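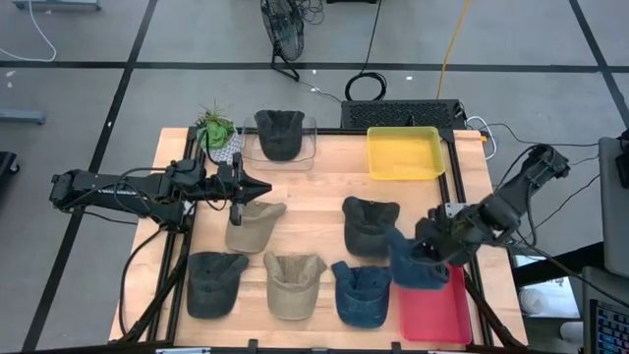
Maximiliano Vallejo

Equipment plan for the second work cell, final report

1. What we were asked to do

The department wants a second two-arm cell ready for the November intake. Our group was given the purchasing side of it: work out what to buy, what to reuse, and what to leave for a later year. Adoración Carrasco handled the quotes and I did the measuring and the spreadsheet. The amount available was $1646, and it could not be carried over.

The arms were never part of this. They are on a separate lease and will be moved over from the Prestholm building. Our budget covers everything the arms stand on, reach for, plug into or get tangled in.

2. How we made the list

We started by watching the current cell during the cap sorting task and writing down what got in people's way. Caps turned out to be a good test load. They are soft, they don't sit flat, and with the crowns down and the openings up the fingers have to close on thin fabric. The trays and the clear stand have to stay put while an arm works close to them, and a light tray will slide if a gripper brushes it.

Cables were the biggest complaint. On both arms the black cables run along the outside of the links, and on the left side they also hang down by the table frame. Two people told us they had unplugged something with a foot. We had not planned to spend anything on cable management and ended up making it the second largest line.

3. Table and frame

The new table will copy the old one: a light wooden top inside black aluminum extrusion rails. We looked at a welded steel bench from Figueroa, which cost less, but nothing can be clamped to it without drilling. With extrusion you can move a bracket in a few minutes. We priced the rails cut to length, and ordering them uncut would save $100 if the workshop has time to cut them. The workshop has not answered yet, so the budget assumes the higher price.

The floor position gets marked with black tape, same as now. Tape comes out of the department supply cupboard.

4. Cables and power

We chose the sleeve kit from Wistell over the one from Prukovon. The Prukovon kit is neater but has to be threaded on before the connectors go on, and our arms arrive with connectors fitted. We also included one floor cover for the run behind the table. The floor fan will be shared between the cells until someone complains.

5. Small items

Shallow trays in two colors, one clear acrylic stand, and a box of caps. Adoración found mixed caps sold by weight at nearly $40 a box. We wanted different colors on purpose, including a few dark ones that are hard to tell apart. No one should buy matching caps to make it look tidy.

6. What we left out

A proper stand for the laptop. A spare set of gripper fingers. A second fan. The fingers are the one we argued over. I wanted them in, Adoración pointed out that the lease might cover wear, and we could not get a clear reply before the report was due. If it doesn't, they should be the first thing bought next year.

7. Open points

The delivery time on the rails is still an estimate. The floor cover needs to be measured again once the old shelving is out of the room. The spreadsheet is in the course folder, with quotes attached to each line, and the tab called "old prices" can be ignored.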